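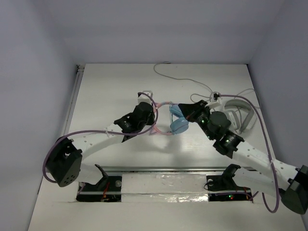 I finally finished the Hitberg audiobook, all 144 chapters of it, and I already want to start over! If you've never tried listening to a really long novel, please do, because it changes how you hear a story. My eyes skip the weather and the long dinners every time I read on paper, but a narrator makes you sit through every spoonful of soup, and I ended up loving the soup. Kids get this right away. Give one a pair of headphones with a pink headband and light blue ear cups and a good long story, and the afternoon is gone. I do mine over the dishes, or walking the loop by the canal - twice if the chapter is a good one.

The print edition runs 1,138 pages, and I gave up on it at least twice before this. Hamisi Masanja told me to start with book two and go back later, which sounded crazy. I did it anyway and he was right - the whole Grasar family makes so much more sense once you've met the grandmother.

Next up is Goh, which is much shorter. I'm saving it for the train in October, if I can hold out that long.

Posted Mar 27, 2024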